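Flandix 2000: cinta de entrega de equipaje para terminales regionales

Por Nélida Herrera — martes

Última actualización: octubre

La Flandix 2000 es una cinta de entrega de equipaje de placas planas, pensada para aeropuertos con una o dos salas de llegadas. Se suministra en tramos rectos y curvas que se atornillan en obra, y admite recorridos en L, en T o en U. El nombre viene de la longitud del tramo recto estándar, 2000 mm.

Las placas son de caucho reforzado y se cambian de una en una desde el lado del público, sin desmontar el faldón. El faldón es de acero inoxidable y lleva una defensa inferior para los golpes de los carritos. Cada accionamiento tiene su propio variador. En recorridos largos se montan dos y, si uno se detiene, el otro mantiene la cinta en marcha a velocidad reducida.

La parada de emergencia se instala en ambos extremos y junto a la puerta de la zona de descarga. El cuadro eléctrico puede ir en la pared o dentro del propio bucle, bajo una tapa con cerradura. Conviene decidirlo antes de hacer la solera: el paso de cables cambia de sitio y después es difícil corregirlo.

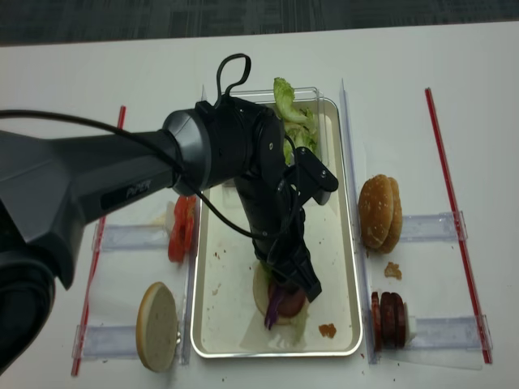
El montaje de un recorrido en U dura nueve días laborables, con la sala cerrada por la noche y abierta durante el día a partir del sexto. La puesta en marcha incluye una jornada de formación para el personal de mantenimiento, que imparte Zaid Daher en español o en inglés.

Opciones disponibles:

Persiana cortafuegos en los pasos de muro
Fotocélula de presencia en la zona de descarga
Remate perimetral en negro o gris claro
Contador de horas con salida al sistema de gestión del edificio

La referencia 364 corresponde al juego de recambios del primer año: placas, rodillos, una cadena de enlace y los fusibles del cuadro. No está incluido en el precio de la cinta y se pide aparte. Las placas de la serie anterior no sirven para esta — el taladro es distinto.

Los plazos de fabricación dependen del recorrido. Para preparar una oferta necesitamos el plano de la sala en planta, la altura libre en los pasos de muro y el tipo de alimentación eléctrica. Las consultas técnicas las atiende Flor Apaza; los pedidos de recambios, Howard Birkett.

Contacto: departamento comercial de Flandix — © Flandix. Todos los derechos reservados — Volver arriba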